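¿Qué es alquilar un piso?
Explicado para peques (y para mayores con prisa)

A lo mejor vives en una casa que es de tu familia. O a lo mejor vives en una alquilada. Mucha gente vive de alquiler, y seguro que en tu clase también. Vamos a ver cómo funciona. Rápido, que hay mucho que contar.

Alquilar es pagar por usar algo que es de otra persona. Como en la biblioteca, pero con dinero. Te llevas el libro, lo lees, lo cuidas, lo devuelves. Con un piso igual – solo que dentro duermes, cenas y haces los deberes.

¿Quién es quién?

El casero o la casera: la persona dueña del piso. A veces es una empresa con edificios enteros.
El inquilino o la inquilina: quien vive allí y paga. Tú también vives allí, claro, pero no firmas nada. Firman los mayores.
La renta: el dinero de cada mes. Se paga casi siempre en los primeros días.

Un edificio de mentirijillas

Imagina un edificio que se llama Torre Dimden. Está en la calle Farmont, tiene 11 pisos para alquilar y un ascensor que hace ruido. La familia Vukis quiere uno de tres habitaciones. La renta es de 682 euros al mes. Primero lo visitan. Miran si entra luz, si los grifos van bien, si cabe la litera. Preguntan mucho. Preguntar es gratis!

Si les gusta, toca el contrato. Es un papel largo donde pone las reglas: cuánto se paga, cuánto tiempo se puede vivir allí, quién arregla las cosas si se rompen. Hay que leerlo entero, aunque sea un rollo. Luego firman las dos partes y cada una se queda una copia.

La fianza

Palabra rara. La fianza es dinero que se deja al principio, guardado, por si acaso. Si al irte el piso está bien, te lo devuelven. Si hay una puerta rota o la pared pintada con rotulador... pues igual no te lo devuelven todo. Ojo con los rotuladores.

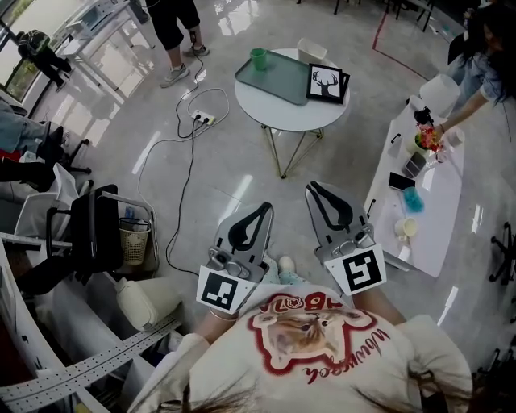 Hay pisos vacíos y pisos amueblados. Vacío quiere decir sin muebles: llegas y tienes que traer la cama, las sillas, todo. Amueblado quiere decir que los muebles ya están y son del casero. Entonces se hace una lista, que se llama inventario, con cada cosa y cómo está. Por ejemplo: una mesa redonda blanca con patas finas de color dorado, como la de la foto. Se apunta la mesa y, si tiene un arañazo, se apunta tambien. La bandeja verde y la taza verde de encima irían a la lista solo si fueran del casero. Si la taza es tuya, te la llevas cuando te mudas y ya está.

¿Y si se rompe algo?

Depende. Si la caldera es vieja y se estropea sola, normalmente la arregla el casero. Si le das un balonazo a la ventana, lo paga tu familia. Las cosas pequeñas del día a día, como una bombilla fundida, las suele cambiar el inquilino. Hay que avisar pronto. Una gotera pequeña en diciembre puede ser una gotera enorme en enero.

¿Puede entrar el casero cuando quiera?

No. El piso es suyo, pero mientras esté alquilado es la casa de quien vive dentro. Tiene que pedir permiso antes.

¿Y puedo tener perro?

Hay que mirar el contrato. En unos pone que sí, en otros que no. Los Vukis tienen una tortuga, Ra, y preguntaron antes de firmar. Les dijeron que vale. Ra no ladra.

Mudarse

Cuando se acaba el contrato se puede renovar (seguir más tiempo) o irse. Si la familia se va, avisa antes, limpia, vacía los armarios y devuelve las llaves. Todas las llaves, la del buzón tambien. Se repasa el inventario y se mira lo de la fianza.

Para hacer en casa

Elige tu habitación y haz tu propio inventario. Pon 6 cosas y al lado cómo están: nueva, usada, rota. Después pregunta a un mayor qué cosas se quedarían y cuáles os llevaríais si os mudáis. Guarda la lista en un cajón y mírala otra vez en diciembre.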